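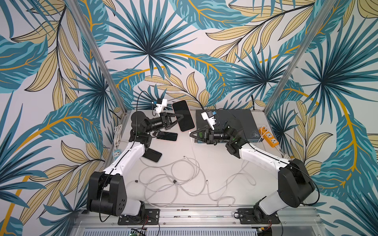
Ryan Whiteley wrote back after the last report that he still could not tell from it how many patients finished a full course of treatment, and whether the ones who dropped out did so over price, discomfort or lack of results. He also asked us to stop lumping the laser and cooling appointments together. We have tried to answer both points in this report.

Progress report to Carkell
Laser and skin treatment service, Clumitz clinic
06/03/2023

Bookings

The clinic gave 3,521 treatments in the period. Laser hair removal is still the largest part of the work, followed by acne scar treatment and then fat reduction by cooling. Hair removal bookings held steady. Scar treatment grew more than we planned for, mostly through referrals from the dermatology practice upstairs. Cooling appointments fell short of the plan, and we have moved one of the two cooling days over to scar treatment.

Completed courses

Most hair removal patients who started a course finished it or are still on schedule. The weak spot is the gap between the second and third visits. Patients see some regrowth at that stage and assume the treatment has failed. Front desk staff now call each patient before the third visit and explain what to expect. It is too early to say if the calls help.

Of the scar treatment patients, 32 have left before the end of their course. We reached most of them by phone. Price was the reason given most often, then time off work during the recovery days. A few said the numbing cream did not do enough. Discomfort came up less than Ryan expected, but it did come up, and we have changed the waiting time after the cream goes on.

We do not have good dropout figures for cooling. Many of those patients book one visit at a time, so the system does not treat them as being on a course at all. Jomis, who supply the booking software, say this can be fixed in the settings. We have asked them for a date.

Staff

Four laser technicians are now fully certified. One more is in training and works only under supervision. The part-time nurse position is still open – we had two applicants and neither had the state paperwork in place.

Equipment

The second laser was out of service for nine working days while a cooling line was replaced. The repair was covered by the service contract, but the lost appointments were not. We moved as many patients as we could to evenings. The older machine at the Ó Flaithearta office runs well but needs a new handpiece before the end of the year, and that cost is not in the current budget.

Safety

There were no serious incidents. Two patients had minor burns after hair removal, both on the lower leg, and both healed without a scar. In each case the patient had been in the sun the week before and had not mentioned it. The question about sun exposure is now asked out loud at every visit as well as printed on the form.

Spending

Spending is within the grant except for consumables, where the price of gel pads went up twice. We would like to move money from the advertising line, which is underspent, to cover this – please confirm that no separate approval is needed.

Next period

We will report dropouts by treatment type from now on, with cooling included once the booking settings are changed. The handpiece quote will be sent separately. The next full report is due in August.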